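From: Přemysl Štěpánek
To: Cultlow Home Preserving list
Date: 29/10/2021
Subject: Re: Vinegar mother in plastic, was: Larkow starter

Dauda wrote:
> I moved my red wine vinegar over to plastic in August and I'm
> never going back to crocks. No breakage, you can see what the
> mother is up to, and the Larkow leaflet says a batch is ready
> in 40 days whatever you keep it in. Mine tastes great. I don't
> see why people still fuss over jars.

I've read the Larkow leaflet too, and I'd like to know where the 40 days comes from. It doesn't give a room temperature. It doesn't say how strong the wine was, or how much air the batch got. My kitchen in Jestcombe is cold from now until spring and I have never had a batch finish on anyone's schedule but its own.

"Tastes great" I can't argue with, but it isn't a measurement. Did you test the acid? If you're only splashing it on salad, fine. If you plan to put up cucumbers with it, I'd want a number first, and I'd still use store vinegar for anything going on a shelf. 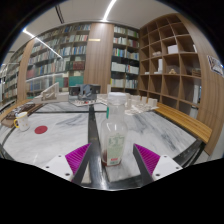
Red at the bottom, clear plastic, screw cap.

As for plastic, I don't have a strong objection to a food bottle for keeping finished vinegar a few weeks. Making it in one is another matter. The mother wants air, and a tall bottle with narrow shoulders gives it very little surface. A wide jar with a cloth over it costs next to nothing. I've broken 2 in all the years I've done this, both my own fault.

I'm also not sold on the starter itself. Somebody here worked out that the price per batch drops if you order 50 packets. Who needs 50 packets? A spoonful of live vinegar from a neighbor does the same job. I'd change my mind if someone ran the two side by side, same wine, same shelf, and wrote down what happened. So far all I've seen is the leaflet and people repeating the leaflet.

Dauda, if you do test yours, please post the result either way, and say which strips you used.

Přemysl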